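Stelavura Literary Archive
Reading Room and Website: Annual Inspection Checklist with Comments
Inspection period: March
Inspected by: Oana Buzatu and Rizwan Roy
Reviewed by: Floarea Vlad

Scope

This checklist covers the Zamfir Collection of novels, verse and letters, the reading room in which it is consulted, and the online texts maintained by the Archive. Each item is marked Satisfactory, Action Required or Not Inspected. Comments are entered by the inspector who examined the item.

Section A. Reading Room

A1. Exits and aisles clear of book carts and step stools.
Satisfactory.
Comment: One cart was parked across the end of the verse aisle at 2 p.m. and was moved at the inspector's request. Staff are reminded that carts are to be returned to the bay beside the issue desk.

A2. Shelving fixed to the wall and free of movement.
Action Required.
Comment: The tall case holding the Garkum reprints moves when the upper shelf is loaded. The top two shelves have been cleared until the bracket is replaced. Readers may still request these volumes at the desk.

A3. Food and drink kept out of the reading area.
Satisfactory.
Comment: The notice at the door has faded and should be reprinted in larger type. Water in closed bottles remains permitted in the lobby only.

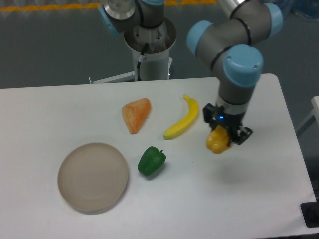 A4. Temperature and humidity log complete.
Action Required.
Comment: Relative humidity in the stack stood at 48 percent when read. The level is acceptable, but the log has 14 blank entries for the winter months. The person opening the room is to sign the log each morning.

A5. Book cradles and weights in good condition.
Satisfactory.
Comment: Two foam cradles have begun to crumble at the edge and have been withdrawn. Replacements are held in the supply cupboard.

Section B. Collection

B1. Shelf count agrees with the catalog.
Satisfactory.
Comment: The catalog lists 2825 items. All were found or accounted for by loan slips. The second volume of the three-volume "Runumside" was shelved with the essays and has been returned to its set.

B2. Bindings examined for loose boards, red rot and insect damage.
Action Required.
Comment: No insect damage was found. The calf bindings of the early verse leave red powder on the hands and should be boxed before they are issued again. Tín Tạ has the measurements.

B3. Letters and manuscripts stored flat in acid-free folders.
Satisfactory.
Comment: The letters to the publisher were refoldered after the last inspection. Pencil numbers on the new folders follow the old sequence, including the gap at letter 14, which was missing when the collection arrived.

B4. Fragile items marked for supervised use.
Action Required.
Comment: The annotated proof of the last novel carries no marker in the catalog, although the desk staff know of the restriction. The catalog entry must state it. Mr. Roy observes that the proof was issued twice in one afternoon without a supervisor's initials on the slip.
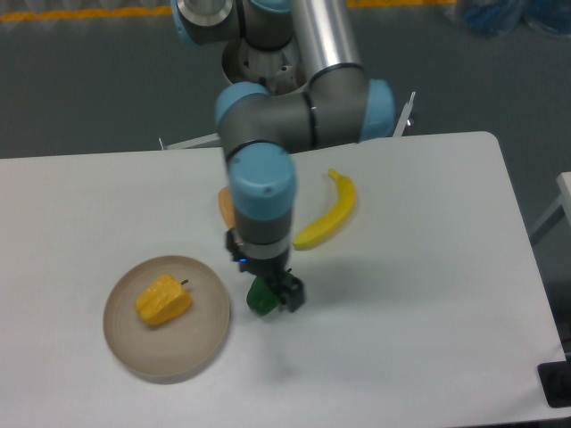 Initials are required on every occasion, including when the reader is well known to the staff. Slips without initials should be returned to the desk before the item leaves the stack.

B5. Loans to other institutions recorded and insured.
Not Inspected.
Comment: The loans file was in use during the inspection. To be examined by Floarea Vlad before the checklist is closed.

Section C. Online Texts

C1. Novels and verse open correctly from the index page.
Action Required.
Comment: Chapters 2 and 3 of "Runumside" lead to the same page. The songs from the novels open correctly, but the link back to the index fails.

C2. Each text states the edition from which it was taken.
Satisfactory.
Comment: The shorter poems rely on a single note at the foot of the index. A note on each page would be preferable.

C3. Links to essays, bibliographies and the readers' forum are current.
Action Required.
Comment: The link to the biographical essay by Mircea Mihăilă points to an old address. The forum link is sound. Registration there is handled by the moderators, and inquiries should be sent to them directly.

C4. Backup copy made and tested.
Satisfactory.
Comment: A chapter chosen at random was restored from the backup and compared with the live page. The texts agreed, including the accents in the Greek mottoes.

Follow-up

Items A2, B2 and B4 are to be completed first. Items A4, C1 and C3 may be signed off by the section head without a second visit. Completed sheets are to be filed at the issue desk, with a copy to Oana Buzatu.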